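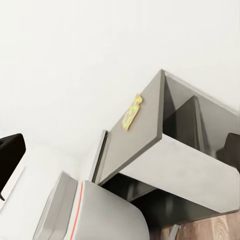 Open Day at the Menska Paper Mill

Posted 2/15/20 in Days Out

I've wanted to get inside the Menska mill ever since I bought one of their sketchbooks and filled it in a month, so when they announced an open day I signed up the same evening. They let in small groups every hour, and ours met by the loading door with coffee and very good plum cake (I had two slices, and would have had another if the tour hadn't started).

Our guide was Madalena Teixeira, who runs the vat room and talks about cotton fiber the way other people talk about their dogs. She started us in the rag loft, where the cotton offcuts come in by the bale and get sorted by hand for buttons, zippers and anything synthetic. One polyester thread can ruin a sheet! She passed a handful of sorted rag down the line and then a handful of beaten pulp, and it's hard to believe the second comes from the first. The pulp feels like cold oatmeal.

The beater itself is called Bronach. All the big machines have names, painted on by somebody decades back, and Bronach is the loud one. You get ear defenders at the door. It's a long oval tub with a heavy roll at one end that drags the rag around and around until the fibers fray, and a full load takes 12 hours. Madalena can tell when a batch is close by pinching a little into a jar of water and shaking it. We all had a go at shaking the jar. We all guessed wrong.

Then the vat room, my favorite part by miles. It's warm and steamy and smells like wet laundry. Two people work each vat, one dipping the mold and one turning the new sheets out onto felts, and they hardly speak, they just have this rhythm going. On a good day the pair can make over 800 sheets. Visitors get to pull one each, and mine came out thick on the left side and nearly see-through on the right. I love it. They dried it and mailed it to me, and it's going in a frame.

Upstairs is the drying loft, with shutters all along both walls that get opened and closed by hand depending on the weather. After that comes sizing, where the dry sheets go through a gelatin bath so ink won't bleed. Dae-han Yeo looks after that side, and he had set out the same pen stroke on sized and unsized paper so we could compare. The unsized one had spread out like a little feather. He also answered my very long question about why my fountain pen skips on their heavy stock (too much pressure on my part, apparently, plus a dry nib).

We finished in the shop, and I did not behave. I came away with a pad of Nam, the thin one they sell for printmaking, and 3 loose sheets of Falter, a speckled gray paper made from whatever is left in the vats at the end of the week. No two batches match, so if you like one, buy it while you're standing there.

A few practical notes. Wear shoes you don't mind getting splashed, since the vat room floor is wet from end to end. The stairs to the loft are steep and there's no elevator. Parking fills up early, but the bus stops right at the gate. The tour was supposed to last 2 hours and ran well past that, mostly because of people like me asking questions.

They're opening the doors again in March, with a marbling demonstration added in the old packing room. I've already put my name down.

14 shares | 6 comments

Contact | All rights reserved | Back to top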